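The Case Against the Headboard Cover

Most bedroom textiles can be justified on a maintenance basis. A mattress protector costs little, washes at a fixed temperature and extends the life of an item that may have cost $800. A pillow protector does the same at smaller scale. The fitted cover for an upholstered headboard is usually sold on the same argument, and I think the argument is weak.

The claim is that padded headboards collect skin oil, hair product and dust, and that a removable cover keeps these off the upholstery. The first part is correct. The second depends on how often the cover comes off. Efua Sulemana, who manages furnished rentals under the Lamptey name, went through her laundry records for me. Across 19 units with covered headboards, sheets were changed at every turnover. The covers were washed, on average, every 300 days. In that interval a cover stores dirt against the fabric it is supposed to protect – and does so out of sight.
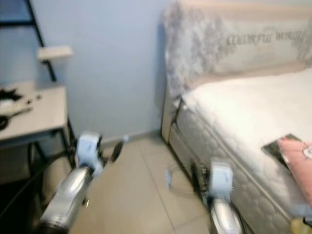 Fit is the second problem. Covers are cut to a width and an approximate height, with elastic to absorb the difference. Headboards vary in depth, in corner radius and in how far they stand from the wall. When the bed is pushed against the wall, the back hem cannot be reached without moving it, and a bed with a thick mattress is not moved casually. A tall headboard makes this worse, as there is more fabric to pull evenly and more of it on view if the pull is uneven. Decoration adds a further constraint. A cover with "COLORFUL WORLD" printed across the middle in gray script has a center line, and any error in fitting will show against it. A plain cover can sit an inch off without anyone noticing.

Lorraine Yeoman, an upholsterer who has repaired headboards for more than 3 decades, disagrees with me in part. She points out that pale upholstery is difficult to spot-clean and that a water ring on linen is permanent for practical purposes. I accept that. For a pale linen headboard, or one in a child's room, a cover is reasonable if it is washed monthly along with the mattress protector.

For everything else, a vacuum with a brush attachment does the job. Go over the headboard when the sheets are changed, top edge first, then the face, then the sides. It takes less time than refitting the elastic. If the upholstery is worn and the owner would prefer to look at something else, a cover will hide it, and should be bought for that purpose. Retailers such as Budanar and Rulent could help by printing the depth range on the package next to the width.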